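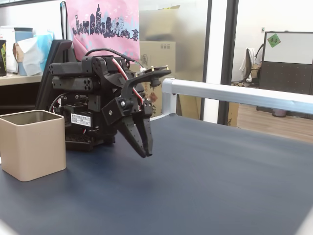
Open Day at the Sumampouw Bench: Gallery

Pictures and notes from the November open day. Visitors came through in groups, 15 people to a group, and each group got the same short talk at the bench followed by as many questions as the time allowed. The notes were written up by Rizal Chin from the talk and from the questions people left on cards at the door.

One picture is on the page so far. The notes under it are grouped by the part of the talk they belong to.

The arm at the bench

Black servo arm with a two-finger gripper, over the navy tabletop. The body is a stack of servo motors, brackets and plates, and the arm is folded with the fingers pointing down and to the right. The beige open-top container stands in front of the base.

For the open day the arm ran under Keris, our motion program. Keris takes a list of positions for the gripper and works out the joint angles between them. It does not plan around obstacles. If something is in the way, the person writing the list has to know about it.

Gripper

The fingers have small round holes along their length. Several cards asked whether suction is involved. It is not. Gripping is done by closing the two fingers, and the closing force is set in Keris before the run. We used setting 37 all day, low enough to hold a foam block without leaving a mark in it.

The bolt above the fingers was another frequent question. It is checked before every session. A loose gripper mount shows up as a small error in position that gets worse when the arm reverses direction, and it is easy to mistake for a software fault. We lost most of an afternoon to this in the spring.

Cabling

One black cable loops over the top of the arm, and a thin red-and-white wire runs down toward the gripper. Slack is the usual subject here. With too little, the cable pulls on the connector when the arm reaches out. With too much, the loop catches on the brackets when the arm folds. The amount we use now was found by trial -- there is no formula for it in the Sestent handbook, which most of us learned from.

Label and base

There is a white label on the front of the lower body with the specifications in small print, in Chinese. One group asked for a translation and got a partial one. The base below it has a grid of small square openings for ventilation. Keep paper away from them. A sheet lying against the grid will not stop the arm, but the temperature reading goes up and Keris slows the motion in response.

The exercise

Each group watched the same exercise: pick a foam block from a marked spot on the table, carry it to the container, release it, return to the folded position. One cycle takes 29 seconds at the speed we used. The arm can go faster. At the higher speed people at the back could not follow the release, and the release was the part most of them asked to see again.

After two cycles the block was moved a short distance off its mark on purpose. The arm went to the old position and closed on nothing. This got more questions than anything else in the talk. Keris as we ran it has no camera input, and the arm goes where the list tells it to go. The Modeser add-on, which does correct for a shifted block, was not ready in time.

Questions from the cards

Can it lift a full coffee cup? We have not tried and do not intend to.

How long does it take to learn to write a list? Most newcomers have a working one by the end of their first session. Getting the approach angle right takes longer. Bring the gripper down from straight above until you have a reason to do otherwise.

Does it need to be calibrated every day? We send it to its reference position at the start of each session and compare the joint readings with the last saved set. If they agree, we carry on. If one joint is off -- it is nearly always the wrist -- that joint is done again and the rest are left alone.

Is the position list available? Yes. The version used at the open day has 15 entries and can be had from Rizal on request, as a text file. The positions are for our table height and will need changing for yours.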